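Grestden Technical Forum
Events and visits
Topic: Open day at the Kukance workshop, two-arm cloth handling

DehuaYao
Posted 2026-04-06
I attended the open day on behalf of our members and submit the following notes for those who were unable to travel. Attendance was given by the hosts as more than 300, which made for a full building. Groups were admitted to the demonstration room in turn and were asked to remain behind the marked line.

The principal demonstration concerned the handling of cloth by a robot with two arms. Guoqing Fu, who led the session, explained that a limp material is a harder subject than a rigid part, as its shape alters with every movement of the arms. The present trial uses a single length of dark green fabric, held at both ends and drawn out above a white table.
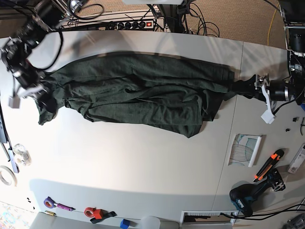 Mr Fu was careful to state that the work remains at the trial stage. The team has recorded 3,873 attempts to date, of which 453 were made in February alone. No success rate was offered, and when asked he replied that the team had yet to agree on what should count as a good result. I considered this a fair answer.

trikell_user
Thank you for the report. I must respectfully disagree on the last point. If members are invited to judge a method, some measure of its results should be supplied. A total of attempts tells us very little.

M. Shao
I was in the second group and would support the original poster. The invitation described a demonstration of work in progress, and it was presented as such. My own complaint concerns the time allowed for questions, which was too short — several people in my group left without an answer.

trikell_user
The wording of the invitation is noted. My view on the figures stands.

DehuaYao
Both points are reasonable. I have written to the hosts to ask whether a written summary of results could be issued, and whether questions may be sent in before the next visit. Their reply will be posted in this thread.

hallside2
Could you confirm whether the arms were being guided by a person or were working from a program? Our own interest is in the second case only.

DehuaYao
It was not made clear to my group. I have added the question to my letter.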